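Relatório de projeto — Grupo Vetent
Disciplina de Automação e Robótica Aplicada
6 de novembro de 2022

O que a gente queria fazer

A ideia parecia tranquila: ensinar a garra a tirar objetos pequenos de dentro de uma caixa, usando demonstrações feitas à mão. A gente segura a garra, faz o movimento, grava tudo e depois treina o modelo com isso. A meta era juntar 2,000 demonstrações até o fim do semestre. Paramos em 1,000, e este relatório é basicamente a história de por que paramos (e do susto que levamos no caminho).

A falha

Começou com um detalhe bobo. De vez em quando a garra demorava para abrir depois que eu soltava o gatilho, coisa de um instante. Anotei no caderno como "atraso no gatilho?" e segui em frente — erro meu, assumo! Na semana seguinte o atraso já chegava a até 2 segundos, e numa das gravações ela fechou sozinha e prendeu a ponta do dedo do Ott. Não machucou de verdade, ficou só a marca, mas ele largou tudo na hora e a gente encerrou o dia.

Primeiro culpamos o programa de gravação, o Lekus. Reinstalamos, trocamos a versão, nada. Depois desconfiamos do motor e perdemos uma tarde inteira desmontando uma coisa que estava boa. Quem achou foi o próprio Ott Kazlauskienė, mexendo no cabo com a garra ligada: dobrando perto do conector, o sinal do gatilho sumia e o controlador Gruker ficava repetindo o último comando recebido. Se o último comando era "fechar", ela fechava e pronto.

O pior é o que isso fez com os dados. Nas gravações com falha, a posição dos dedos no arquivo não bate com o vídeo, e a gente não tinha como saber desde quando.

O que mudou no procedimento

1. Perda de sinal agora manda abrir a garra, e o programa para de gravar.

2. Cabo preso com folga, sem dobra no conector, conferido antes de cada sessão.

3. Mão livre longe dos dedos da garra enquanto ela estiver energizada. Para arrumar objeto, desliga antes.

4. Gravação sempre com a caixa no mesmo tipo de arranjo, em cima do pano listrado na cama, com coisas pequenas misturadas dentro, e abertura total da garra antes de chegar perto.

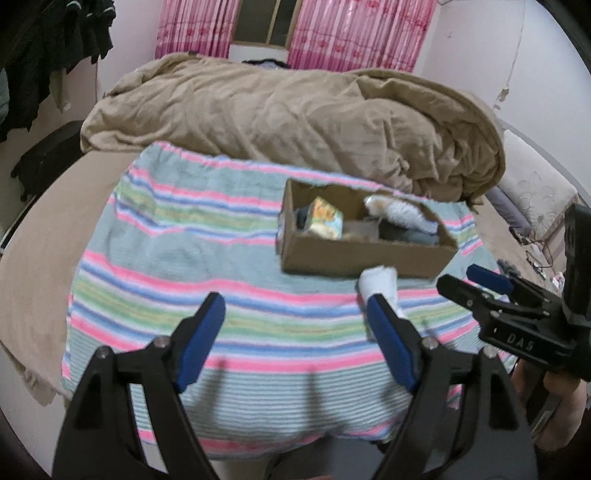
O que ficou pendente

Falta revisar as gravações antigas. A professora Grigaitė sugeriu comparar a abertura registrada com a do vídeo e descartar tudo que passar do limite, e o script já está pela metade — lento demais, mas anda. Também quero trocar o conector por um com trava, que já foi pedido e ainda não chegou.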